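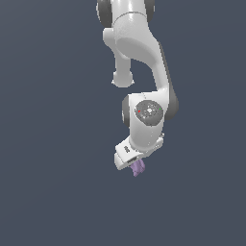
Dovcombe, July

Ticket 179: sim grasp examples, no table in export
Opened by: Tuva Magnusson
Project: Ludulari
Status: open

The render shows the arm holding the purple object against plain blue-grey, with no table or floor. The scene file does have a table. We need 2,000 grasp examples for the Orkach training set and the table has to be in all of them.

09:40 Reloaded the scene and exported again. Same result.

10:25 Checked the first batch. 112 examples have no table. Joint angles and gripper values are all present, so the fault is in the render only.

11:10 Table layer was set to hidden in the export profile. Switched it on and ran 5 test episodes. Table shows in each.

13:30 Batch of 112 moved out of the training folder. Rerun queued with the same seeds.

Still to do: ask Grímsdóttir for write access to the shared profile so the change can be saved there.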